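Packing small things: notes for session 6
Short course in home packing and moving, Tindulmont Adult Learning
9 Mar 2021

Right, last time we did crockery and I went on far too long about plates, so these notes are meant to catch you up on the bit I rushed at the end. Small things! Watches, rings, beads, odd earrings, the stuff that lives in a dish by the bed and never gets a line on anybody's packing list.

I'll start with my own disaster. When I moved out of the flat in Zukdale I packed 138 separate items from my dressing table (I know the number because I was keeping one of those inventories I'm always nagging you about) and at the other end I could find 118 of them. The rest had gone down the gaps in box flaps, or into the toe of a boot, and one ring turned up inside a rolled towel the following January. So I do have feelings about this topic.

What I do now:

Get everything out first and look at it in one place. A shallow tray is nice, but an old cardboard box with the flaps cut off does just as well, and the sides stop things rolling away. Put it on a table with a cloth on it if you can. Rings bounce on bare wood.

Sort by what tangles, what scratches and what vanishes. Chains and beads tangle. Watch faces scratch, and they get scratched by exactly the sort of little metal bits people tip in on top of them. Earrings and charms vanish.

Pair things up before you wrap them. Earrings go through a bit of card, both of the pair on the same card. If you've only got one, card it anyway and write "one only" on it, or you'll spend an evening hunting for its partner like I did.

Watches: lay the strap out flat, soft cloth over the face, then roll. If it's the kind that charges, the charger goes in the same pouch. I will die on this hill.
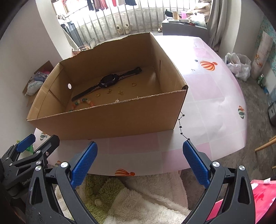 Bracelets on elastic want to lie in their own loose curl, so let them, and don't stretch them round a tube to keep them tidy (the elastic in my old Mok one went that way, beads all over the stairs). Tissue round the whole loop, then a small bag.

Rings I thread on a ribbon and knot at both ends. Some of you like the Drosto pill boxes with the little lids, and they're fine, just tape them shut.

Then the lot goes into one small tin or tub, labelled, and that tub travels with you. Not in the van! It weighs roughly 300 grams, you can manage it.

For next time, please empty one drawer or dish at home and sort it the way I've set out here. Write down what you had before you wrapped it and bring the list along. We're doing lampshades after that, so if you've got an awkward one, bring that too.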